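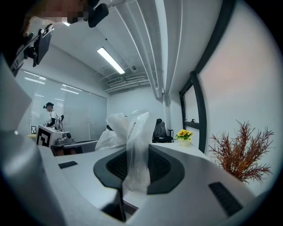 # Handheld gripper recording: good practice rules, progress report

September 2024

Hi all - as promised, an update on the good practice work you're funding. I'll start with where we are and save the awkward bits for the middle, where you'll find them anyway.

Since April we've gone from a two-page list of dos and don'ts (half of it was me writing "be careful" in different ways) to a working rule set that people use while recording. It's at draft three. Pusis and Flumarus have both tried it in their own rooms, and Escobar is reading it with an eye to their safety paperwork. I've had 91 written comments back so far, and I've answered all but a handful of the long ones.

## What's in draft three

The rules are grouped by when you need them. That was a Flumarus suggestion and a good one, because the old order followed my own train of thought and was no use to anyone holding a gripper.

Before recording:

- Tell everyone in the room that a session is starting, including people who only came in for a chair.
- Put the marker box where it won't get bumped, and don't move it until the session is closed.
- Check the fingers, the camera mount and the grip by hand. If anything wobbles, stop.
- Write down what is on the work surface, bags and wrapping included.

During recording:

- One task per clip. If you drop something, finish the clip and flag it.
- Keep a clear arm's length between two people working at the same desk.
- Anyone can call a stop, and they don't have to say why.

After recording:

- Faces get blurred before a clip leaves the recording machine. Operators count too!
- Flagged clips stay in the set with their flag. Please don't quietly delete them.

That last one got more argument than everything else put together. Pusis wanted failed clips out, and I can see why (they look terrible in a demo). We settled on keeping them and letting whoever uses the set filter them out. I'm happy with that, and Pusis are living with it.

## The trial

We ran 254 clips under draft two and then went through every one against the rules. The blurring was in good shape. The surface notes were not - people wrote "desk, usual stuff," and a week later not even the person who wrote it could say what the usual stuff had been. So draft three has a short form with boxes to tick, which takes less time than writing a sentence and gives us something we can search.

Soft and see-through plastic deserves its own paragraph. Thin bags are a pain. They shift when you brush past them, they're hard to pick out in a clip, and two people will disagree about whether a bag has been "grasped" or just dragged along. The draft now says a grasp counts when the bag is held clear of whatever it was lying on. I don't love that wording. It falls apart when one end is up and the rest is still draped over something, and I've had three goes at fixing it. Flumarus are sending me theirs, and I'll probably steal it.

I should also own up to a mistake. Draft two asked for a fresh consent sheet for every clip, and I'd pictured a calm afternoon with ten clips in it. Under real conditions that's a mountain of paper. It's now one sheet per person per session, with a line for leaving early.

## Money and time

We're a little under budget on travel and over on my hours, mostly from that clip-by-clip review. I'd like to move the unused travel money across to cover it. No new money needed, just a yes from you.

The second trial is planned at 496 clips, split between two rooms, with Vuvum (our clip log) doing the flag counts so I don't have to. Vuvum still can't handle two flags on one clip. It keeps the newer one and throws away the older one, so for now we've been putting the second flag in the notes field, which everybody hates, me included. A fix is being tested.

## What I need from you

1. A yes or no on moving the travel money.
2. A decision on whether the rules can be shared outside the partner group once draft four is done. Escobar are for it, Pusis would like to wait.
3. Someone on your side to read the consent section. It's short, and I'd like a pair of eyes that hasn't seen it before.

Draft four should follow once the first 200 clips of the new trial have been checked. If the grasp wording is still a mess by then I'll send it with two versions side by side and you can tell me which one you'd rather be stuck with.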